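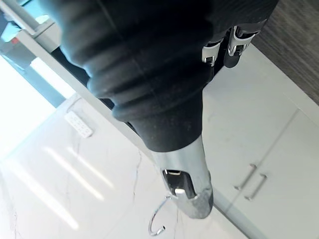 # Counting Failures Before Counting Successes

Our group spent April on a question that sounds simple: when a robot fails at a kitchen task, can we tell which part of the system failed? The results are modest, but the method has already changed how we work, and I would like to set it down while the details are fresh.

The study covered household handling tasks in a single test kitchen, with objects that differ a great deal in size and stiffness. A thin metal S-hook on a glossy countertop was among the hardest. It offers very little height to grasp, and a polished surface produces reflections that can be mistaken for edges. A white plastic cup is easier to find and easier to hold, yet it brings its own difficulty, as the hand must keep a firm grip while the cup is tilted.

## Procedure

We compared 2 control policies, which we call Drisen and Zadach after the internal code names they were given during training. Each policy was run for 200 trials on the same set of tasks, with the starting positions drawn in advance by Gizella Hegyi, who had no part in training either one. The operator did not know which policy was loaded.

After each failed trial, a reviewer watched the recording and assigned one label from a fixed list. The labels separate errors of perception, errors of reach, errors of grip, and errors of sequence. Where a trial showed more than one error, the earliest was recorded. Edem Zakaria and Bianka Szénási reviewed the trials independently and then met to settle the cases on which they differed.

## What the labels showed

Measured by success alone, the two policies were very close, and a reader of the summary table would have had little reason to prefer either.
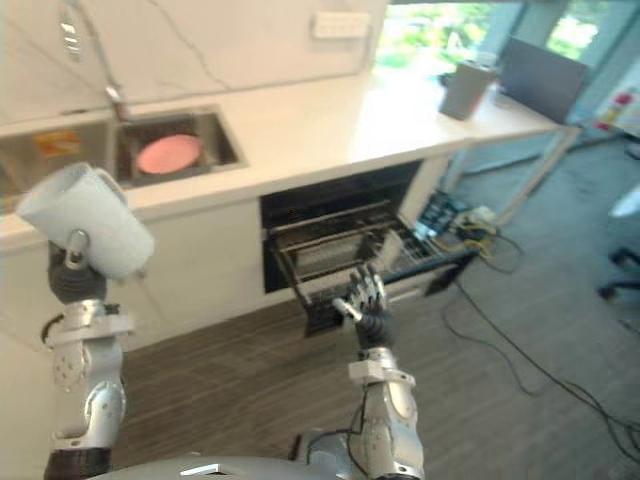

The failure labels told a different story. Drisen tended to fail early, at the stage of locating the object, and seldom lost anything once it had been grasped. Zadach located objects well but often failed later, when one arm had to hold its load steady as the other moved. Sinéad Dolan had suspected this from watching the trials, and the labels gave us a way to test her view.

We then retrained Zadach with 15 further demonstrations, all of them chosen to address two-arm coordination. Grip errors fell. Sequence errors did not change, and we do not yet have a good account of why.

## Limits

The study used one kitchen and one robot. The label list was written by the same people who applied it, and Orsolya Bodnár has rightly asked whether reviewers from outside the group would reach the same judgments. She is preparing a written guide so that the question can be put to colleagues at Billitz.

The rule of recording only the earliest error also needs further thought. It keeps the review short, but it hides any later fault that would have ended the trial anyway. For the next round we intend to record every error in order and compare the two methods on the same recordings.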